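Goteck Steel Tub Liner, 14 gauge
Reviewed by Tarek Ouazzani, 13 Jun 2019

I went into this one expecting to send it back. Goteck sells its tub liner as the last thing you will ever bolt into a parts cart, and I have heard that from plastic bin people too. I paid for mine at the Pratdale store, full price, and have used it in the garage for five weeks.

The steel is fine. It's heavy, the corners are welded properly, and it doesn't boom when you drop a handful of bolts in. The finish is another story. The box says "scratch resistant" and mine had a bright line across the floor by the second evening. I don't mind scratches on a metal tub, but then don't print that on the box.

Sloping sides are the selling point. Small stuff does slide to the middle, washers especially. Long stuff leans on the slope and tips over, and you lose a good bit of floor space compared with my old straight-sided Vavgate, which cost less and is still holding drill bits in the basement.

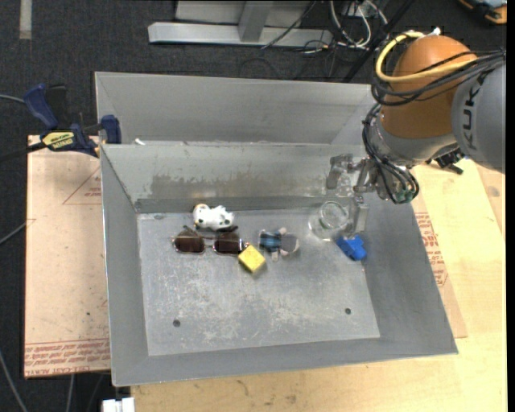 Does it rust?

Mine has a little orange along one weld where I left a damp rag overnight. It wiped off with oil and hasn't come back so far, but July is the muggy month in my garage and I'd wait until then before believing the "rustproof" claim.

The rated load is 900 pounds. I have no way of testing that and I doubt many buyers do either. The mounting screws are too short for anything thicker than sheet metal, so plan on a trip to the hardware store.

Three stars. Buy it on sale, or look for a used Vavgate first.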